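¿Por qué no se cae el árbol de las tazas?

¿Has visto alguna vez un árbol de cocina? No tiene hojas ni raíces, pero sí un tronco muy fino y unas ramas curvadas de las que se cuelgan tazas, cucharones o espátulas. ¡Y esconde un montón de ciencia!

Empecemos por los pies. Todo lo que está de pie se apoya en una base, y cuanto más ancha es, más cuesta volcarlo. Haz la prueba: ponte con los pies juntos y pide a alguien que te empuje un poquito con un dedo. Ahora sepáralos y repite. ¿A que aguantas mucho mejor? Por eso el árbol lleva abajo un disco grande y redondo. Como es redondo, protege igual por todos los lados.

Luego están los ganchos. Fíjate en las puntas: miran hacia arriba. La gravedad tira de la taza hacia abajo y la punta levantada impide que el asa resbale y se escape. El árbol blanco de la foto tiene ocho, repartidos como los brazos de una estrella.
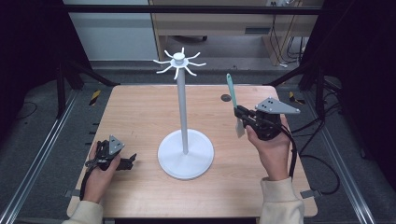 Ysaline pregunta si da lo mismo colgar todas las tazas en el mismo lado, porque en su casa lo hacen así y el árbol se tambalea.

¡Qué buena pregunta, Ysaline! No da lo mismo. Imagina un balancín con cinco niños en un extremo y ninguno en el otro. Si cargas un solo lado, el peso se va hacia allí y el árbol puede volcar. El truco es colgar una taza y poner la siguiente justo enfrente, en el gancho contrario.

¿Y las espátulas? También pueden ir colgadas si tienen un agujero en el mango. Suelen pesar mucho menos que una taza. Una taza grande de cerámica puede llegar a los 510 gramos, ¡más que medio litro de agua! Deja esas para el final y cuélgalas con las dos manos y con un adulto cerca.

Para probar en casa: clava un lápiz en una bola de plastilina y mira si se sostiene. Después aplasta la bola hasta que parezca una tortita y vuelve a intentarlo.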